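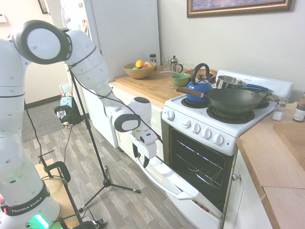
Kitchen tips for recording oven door demonstrations

We record household tasks in a rented kitchen in Grirnstead, and the oven door has given us more bad takes than any drawer or cabinet. These tips come from a set of 400 demonstrations. Most apply to dishwashers too.

Before you start

Switch the range off at the breaker. A sleeve or a gripper can turn a knob while you are watching something else.

Take out anything loose inside the oven. The racks can stay, but push them all the way back.

Decide what stays on the stovetop and write it down. A bare stove makes easy recordings and a policy that gets confused in a lived-in kitchen. We leave a kettle and a wok on the front burners for many takes and turn the wok handle a different way every so often. Keep all pots empty.

Check the arm's cable with the door open and with it closed. If it pulls tight at either end, add slack at the elbow.

Opening and closing

Start with the fingers apart and above the handle. Come down slowly. If you are driving the arm by hand controller, stop for a moment before you grip so the start of the contact is easy to find later.

An oven door swings on an arc. New operators pull straight out and the arm faults when the hinge pushes back. Have them open the door by hand a few times first and watch where the handle goes.

Let go before the last inch on the way down. The hinge will finish the job.

Record closing as its own task. We tried open-and-close in one take in May and threw out 96 of them, mostly for bad regrasps at the bottom.

Never lean on the open door or rest the gripper's weight on it. Ranges tip.

Changing things between takes

Move the arm's base a few inches every 20 takes and mark each spot with painter's tape. Use the low-tack kind on laminate.

Swap the small items on the counter: fruit, cups, spice jars. Leave the fixed camera alone. If it gets bumped, recalibrate before the next take, even if the view looks the same.

Record with the ceiling light on, then off. White appliances wash out near a window, so check a still before you fill a whole session.

Keep the misses. A slip off the handle followed by a good second try is worth saving. Label it "recovered" and leave the slip in.

Cleaning up

Wipe the handle with dish soap and water and dry it well. Rubber fingertips leave dark smudges on white enamel, and baking soda paste takes off the stubborn ones.

Tighten the handle screws at the end of each day. Ours worked loose after 81 takes.

Copy the files to a second drive before you put the kitchen back in order, and play one take from each batch all the way through.

Last updated August 22, 2022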